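3.2 Load placement and prone movement

The belt sets in the first group were worn with all pouches behind the hip line. Wearers crawled a marked lane of 500 metres over mown grass, then repeated it with a chest rig of the same weight. Padding was left as supplied by the maker. The Dravmont set has a wide padded belt with a fixed yoke, while the Malov set uses a narrow belt and two plain shoulder straps that cross at the back.
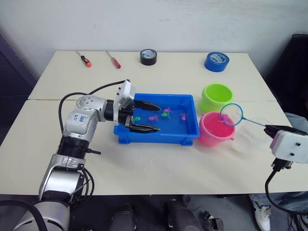

Vol. 10, Issue 5, p. 844

Both sets stayed in place on the flat part of the lane. On the slope the Malov belt turned to the left when the pouches on that side were full, and wearers had to stop and pull it straight. Moving one magazine pouch to the right side reduced the turning but made the water bottle harder to reach. The yoke on the Dravmont set held the belt level, although wearers reported rubbing at the collar after the second crawl.

Reloading was scored from the moment the hand left the weapon. Pouches with a wooden toggle were slower to open with gloves than those with a press stud. Flap length mattered less than we had expected from Chaudhry (see Section 2).
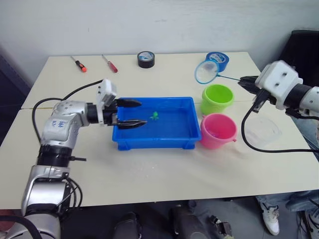

Figure 5. Two arms at the joined tables.

The Pisotov straps were tested separately in August, as they arrived without a belt. They were fitted to the Malov belt using the loops already sewn to it. The webbing slipped through the buckle under full load, and the free end had to be folded back and taped before the crawl could be finished. Results for this mixed set are therefore left out of the comparison in Section 4.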